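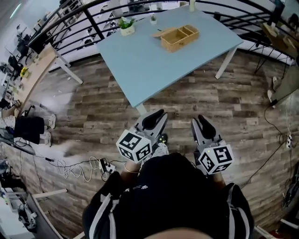 Washington Guerra wrote under my last post that I should stop fiddling with the jaws and look at the camera, and that in his experience a wide lens on the head fixes half the complaints people have about hand-held grippers. I've had his comment open in a tab for a while, so I finally tried it.

For anyone new, I'm comparing two sets of hand-held grippers, the Berneo and the Marinescu. You hold one in each hand, do a task, and the motion gets recorded so an arm can learn it later. Both sets are tracked by marker cubes at the back. The task is the same as in January: pick up a lid, lay it on a two-compartment wooden box, take it off again.

I did 44 runs with each set. With the old narrow lens on my head, the Berneo lost tracking in 13 of them, nearly always when I reached low and close to my body. With the wide lens it dropped to 5. So Washington was right about that part.

The Marinescu hardly changed. Its trouble is the trigger, which needs a long pull before the jaws start to move. On a thin lid that means I'm already pushing when I think I'm still closing. After an hour my index fingers were sore. The Berneo trigger is short and a bit twitchy, but I stopped noticing it pretty quickly.

The wide lens has a cost. Everything near the edges bends, and I had to redo the calibration twice before the cube positions made sense. The first time I had the board too far away – my own mistake, the manual is clear on it. It also sees a lot more of the office than I need.

Pads are the next question. The stock black ones on the Berneo hold the lid fine if I take it by the long side. By the corner it turns in the jaws. Osvaldo Nogueira at Castthorpe has offered to send me a softer pair, and I'd like to run those on both sets before I say which one I'm keeping.

The full log is 3,893 lines and needs cleaning up. I'll post it when the pad runs are finished.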